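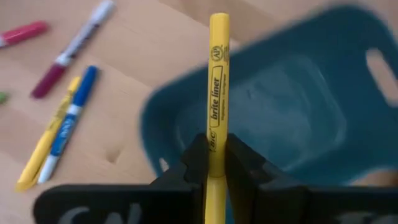

Drumaren study pad, A4, ruled with wide margin

Made by Stodis
Price: 17 euro for a set of two pads
Available: in stock, new printing from October

The Drumaren is a writing pad for people who read a lot and must remember what they have read. It is glued at the top and has a strong grey board at the back, so you can write on it in a train or on your knees. Each sheet is ruled on the front side and left blank on the reverse. The left margin is wider than what you find in a usual pad from the supermarket, and it is made for keywords, page numbers and question marks. At the foot of the sheet there is a box without lines where you can write in a few words what the page was about.

We started with this pad for students of law and nursing, who copy out long texts and then have to find something in them the evening before an examination. Later we received orders from translators, from church readers and from one town museum which uses it for the notes of its guides. The form of the page has stayed the same during all this time. Only the glue was changed, as the old one became hard in winter and the sheets fell out when the pad was bent.

The paper

We use the paper Radarar, which we buy in large sheets and cut ourselves. It is uncoated and a little cream in colour. The surface has a soft tooth which you can feel under a pencil, but it does not catch the nib of a fountain pen. The ruling is printed in a pale grey. It is visible when you write and almost disappears when you make a photocopy, and many of our customers ask for exactly this.
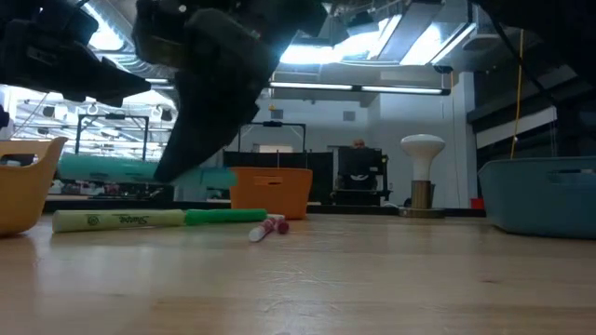

Marking a text in colour asks more of paper than writing does. A pen leaves a thin line, and a highlighter leaves a broad stripe of liquid over words which are perhaps not yet dry. Our advice is to wait a short moment after writing, to draw the stripe once from left to right, and not to go back over it. With a large highlighter such as the Sharpie on the table, the one with the bright green cap, you can cover a full line of normal handwriting in one movement. A small marker like the one with the dark red cap beside it is better kept for the margin – an arrow, a star, a number in a circle. If you are not certain about a pen, try it on the last sheet of the pad first. Permanent markers we do not recommend on any writing paper, also not on ours, if you want to use the reverse side.

For pencil, ball pen and gel pen there is nothing special to observe. With fountain pens a fine or medium nib gives the cleanest result. Very wet inks can make small feathers at the edge of the letters, and for such inks we would rather sell you our heavier block, the Chin, which has no ruling at all and is intended for calligraphy and drawing.

How the page can be used

You may of course write as you like. Many people begin with the source in the top line, then take their notes in the ruled part and leave the margin empty during the reading. On the next day they go through the sheet again with a cover over the notes, and they write the keywords in the margin from memory. The box at the bottom is filled at the end. A sheet which is done in this way can be read in a minute before the examination, and the long notes are still there if the short ones are not enough.

The sheets are perforated and come off clean at the top. They have holes for a usual ring binder. If you prefer sheets without holes, please write this in the comment field of your order and we will send them from the unpunched stock as long as we have it.

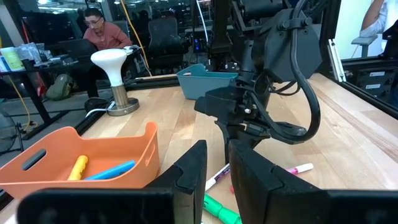
Loose sheets want to be kept flat and away from the window. Direct sun makes the cream paper yellow, and the colours of a highlighter go pale much earlier than the paper does. For the finished notes we recommend a binder or a box with a lid. For the pens, the clips and the small things that go with the work, an open plastic basket is enough, such as the orange one on the table, which has an oval opening at the end wall for the hand. It can be lifted away when the table is needed for dinner. Please do not store the pads standing on their edge for a long time, because the board can take a curve and then it does not lie well on the table.

Delivery and return

We send the pads in a flat cardboard envelope without plastic. The two pads of a set lie back to back, so that the boards protect the paper. Orders which reach us before noon normally leave our house the same afternoon. Schools and libraries can order on invoice and should give the name of the department in the address, otherwise the parcel may wait at the reception.

Unused pads can be sent back within 14 days. If a pad arrives with a bent corner, please keep the envelope and send us a picture of both, and we will replace the set.

Details

Size: A4, upright
Ruling: front side only, pale grey, wide margin at the left
Paper: Radarar, uncoated, cream
Back: grey board
Binding: glued at the top, perforated
Matching articles: Stodis board cover for A4 pads, Chin drawing block, refill set Drumaren A5

The A5 size has the same margin in proportion, but it has no box at the foot of the page.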